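Talk notes: Keeping a Small Cinema Open
Prondberg Regional Film Meeting, 07/01/2020

Start with the building. The Rarnanton opened as a single-screen house with 784 seats. We now use 30 of the rows downstairs and keep the balcony shut except in November, when the short film week runs.

Next, the money. Ticket sales cover film rental and wages. They don't cover heating. The regional screen grant pays the rest, and it is paid per screening of a locally made film. Pause here, people usually ask what counts as local. Answer: shot or edited in the region, either one is enough.
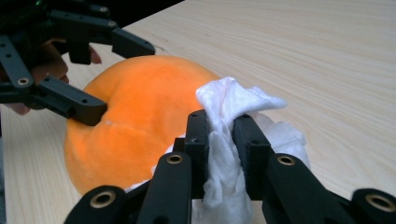 Issue 30, p. 7

Go on to bookings. Before the grant we showed two local features a year. Last year Vahidi sent us its whole catalog and we picked nine. The best seller was the Ikerberg documentary, with 2887 tickets over its run. A studio title on the same weekends sold fewer than 1000.

Say what went wrong too. Weekday matinees were close to empty. Two films arrived without subtitles and we had to move them. The grant form asks for figures our old box office system can't print, so we type them in by hand.

Last part: ask for a show of hands on shared bookings between towns. If most are in favor, pass the sign-up sheet. Then questions, ten minutes.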